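Sirkisora Help Exchange
Automation and machine setup

Model cell and real cell don't agree at the fixture after a pedestal move

Viewed 2713 times
Asked April 20, 2025

prodton_bench

I look after one small cell at our Prodton site: a six-axis arm at the left end of a table, a fixture on a base plate next to it, and a long shallow tray further along to the right. The arm has a two-finger parallel gripper. We keep a model of the cell in Grilico and do all the teaching there first, then send the programme across. It has worked like that without much trouble since last July.

Two weeks ago we had to lift the pedestal to get at a cable and put it back. Since then the real arm comes down in the wrong place over the fixture. In the model everything is still fine, as you'd expect, because nothing in the model has moved. The table, tray and fixture are drawn from measurements I took myself. 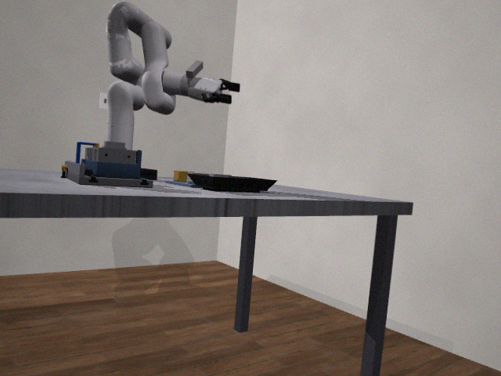 The error is not the same everywhere. Near the tray I can't see any difference at all with the gripper held horizontal. Over the fixture with the gripper pointing straight down it is out by 2 mm towards the back wall, and I think there is a little bit of twist as well, but I have no good way of measuring that. I have already tried shifting the whole work frame by 2 mm. That cured the fixture and put the tray out instead, so I changed it back.

The order of the programme is:

1. Start with the forearm out over the table and the gripper open.

2. Bring the wrist round to vertical and lower into the fixture, between the grey parts. There isn't much room for the fingers and the blue upright loop is close by on the left, so this is the point that matters.

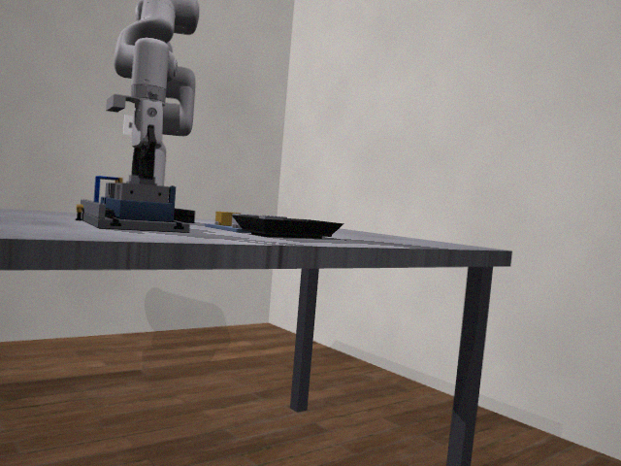 3. Close, lift straight up, and move across to the tray.

4. Lower over the tray, open, go back to the start.

Things I have checked: the gripper bolts are tight, the tool length in the controller matches the drawing, and the joint zero marks line up by eye. The pedestal bolts are done up to the same torque as before. The load setting is 2000 g and hasn't been touched.

Do I need to reteach every point, or is there one number I should be changing? I would like to keep using the model and not end up with a real programme full of hand corrections.

3 replies

coelho_spares

Reteach it. It's four points. You could have done it in the time it took to type this out. We do ours by hand every time the base gets moved and don't bother with the model after the first week.

Also check the bolts again, they settle.

bench_and_bracket
Marked as accepted by the poster

Don't reteach yet, and don't touch the tool length. If the gripper and the tool data are the same as before the cable job, then the thing that changed is where the base sits on the table. An error that is small in one place and larger in another is what you get from a base that has gone back turned slightly, or not quite level. Sliding the work frame along can't take out a rotation, so your 2 mm shift only moved the problem to the tray.

What you want is a new base position measured from the real arm, put into Grilico, so that the model matches the table again. I'd do it like this.

First, isolate the cell, slacken the pedestal bolts and look underneath. A bit of swarf or a flattened cable tie under one corner is enough. Wipe both faces, put it back down, and tighten the bolts diagonally in two passes. If it was sitting on something you may find the error has gone and you can stop there.

If it hasn't, fit a pointer in the gripper. A ground pin held in the fingers will do as long as it goes back to the same depth every time. Set the tool point to the tip of the pin. Keep this as a separate tool number so your normal one stays as it is.

Choose three marks on the table, as far apart as the arm can comfortably reach. I would use one beside the fixture plate, one past the far end of the tray, and one near the front edge. Don't use the fixture or the tray as marks, because either of them could have been knocked while you had the pedestal out. Scribed crosses are better than pen.

Jog to each mark at slow speed and write down the position. Come down with the tool vertical every time. Then go round a second time and see if you get the same figures. If the two rounds disagree by more than you can put up with at the fixture, there is play somewhere and it needs finding before you go on.

Measure the same three marks from the table corner with a rule or a height gauge and put them in the model. Grilico will work out the base from three pairs if you use the calibrate option on the robot's own menu. The option on the scene menu moves the table instead — it gets you to the same place on paper, but every fixture you've drawn goes with it.

Send the programme across again and run it at low speed with an empty fixture and your hand on the enabling switch. Stop with the fingers well above the fixture and look from the front and from the side before you let it go down.

On the twist: check it with a small square against one finger and the edge of the base plate while you are stopped up there. If the position is right and the angle isn't, it is probably the fixture plate that has moved, and then you correct the fixture in the model and leave the robot alone.

When you are happy, dowel the pedestal. Two pins on opposite corners and you won't be doing this again after the next cable.

prodton_bench

Thanks. There was a washer under the back corner of the pedestal, well, half a washer. Taking it out got rid of most of the error. I did the three marks anyway and the fixture is now right. The tray is still fine. The twist was the fixture plate, as you said, and I've moved it in the model to match. The drawing for the dowels has gone to the workshop.

arm67

One thing to add, for anyone who finds this later. Joint zero marks lined up by eye don't tell you very much. On the arm I run, the marks can look perfect and joint five can still be far enough out to miss a tight fixture with the wrist pointing down. If the three-mark method gives a good fit and the vertical approach is still wrong, check that joint before you move anything else.

I also keep a safe height point directly above the fixture, with the gripper already vertical, and make the last part of the move a straight line. If you let the wrist turn on the way down it can swing a finger into whatever is standing next to the part. With an upright that close to the block I would want that point in the programme whether the calibration is good or not.

Save a copy of the old base values before you overwrite them. I didn't, once, and had to work them out again from a printout.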